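Moths before breakfast

Frida Stougaard is already outside when I get to Trovivberg, kneeling on the grass in a waterproof and lifting an egg box out of a wooden crate as if it might go off. "Come and see who's stayed the night," she says, and before I have found my notebook I am looking at an elephant hawk-moth, olive green and the pink of cheap sweets, sitting perfectly still between two cardboard bumps.

I had come to talk about her book, a guide to the moths of one ordinary valley, written indoors over a winter and checked outdoors over a great many short summer nights.
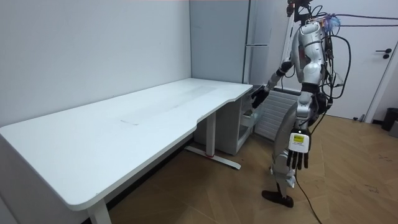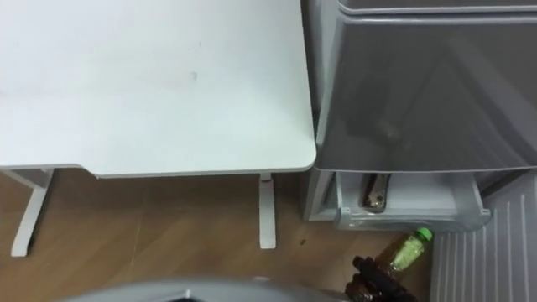
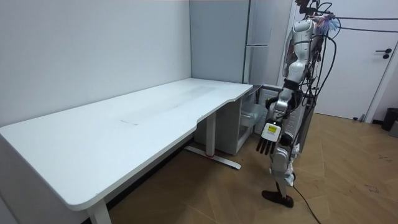
The white desk in Trovivberg.

She started 12 years ago, by accident. A moth came in through the bathroom window in March, brown and rather dull, and she wanted to know what to call it. "I thought, there'll be five or six of these, I'll look it up. Then I opened the library book and there were pages and pages of brown ones! It was a Hebrew character, which is about the commonest thing you can get at that time of year, and it has this lovely black mark on the wing like a bit of lettering. I'd been walking past them my whole life."

Her list for the valley now stands at 330 species, nearly all of them found in her own garden or along the lane behind it. She runs 3 traps, each of them a bright lamp over a box stuffed with egg cartons, where the moths settle down and doze until she comes to look at them. Everything is let go afterwards, tucked into the long grass or under the ivy so that the robins don't get an easy meal. The robins, she admits, have learnt what time she gets up.

I ask whether the early mornings wear her out. "Oh, dreadfully. But you get to see what's there before anyone else has seen it. It's like having a stocking to open, every single day, from spring right through to when the ivy finishes. Some mornings it's all large yellow underwings, which crash about and get down your sleeve, and you're quite cross. And then underneath them there's a merveille du jour and you have to go and wake somebody up."

The somebody is usually her daughter Zina, who is named in the acknowledgements "for coming downstairs". Zina has a soft spot for the buff-tip, which looks so like a snapped birch twig that she once carried one indoors with the kindling.

The paintings in the book are by Shengli Cheng, who answered a card Frida had pinned up in the post office and had never looked closely at a moth before. They fell out almost at once over the colour of a pale green carpet moth. "He kept painting it grey and I kept sending it back," Frida says. "Of course it was grey, because mine had faded. I'd been working from an old photograph and he'd gone out with a torch and found a real one. He was right and I had to write and say so."

Cheng, when I ring him later, remembers it more gently. "She sent a cake," he says. "I painted them all at life size, that was the one thing I insisted on. People see a big picture of a small moth and then they go out looking for something like a bat. I wanted you to be able to put the page next to the wall and say yes, that's him." His son Jin did the caterpillars, and there is a puss moth caterpillar near the middle, red-faced and furious, that I would happily have framed.

What I like most about the book is how many of the entries are small stories. Under the December moth she writes about going out in sleet in her slippers and finding a male on the porch, dressed for it in what she calls his good fur coat. Under the ghost moth there is a whole evening of watching the white males sway over a hay meadow, and a note that she stayed so long her supper burned.

For anyone wanting to begin, she doesn't think you need a trap at all. Leave the porch light on for an hour or 2 on a warm, cloudy night with no wind. Hang up an old white sheet if you have one. Or paint a fence post with black treacle and brown sugar, boiled up with a splash of beer, and go back after dark with a torch. "Your kitchen will smell for days," she says, delighted. "And you'll get slugs. But you may get a red underwing, and then just you wait until it opens its wings."

By this time the sun has reached the last of the crates and she wants to get the hawk-moth into the shade. It walks on to her finger, shivers its wings for a minute to warm them up, and goes off over the hedge. She writes it down, and then asks if I'd like an egg.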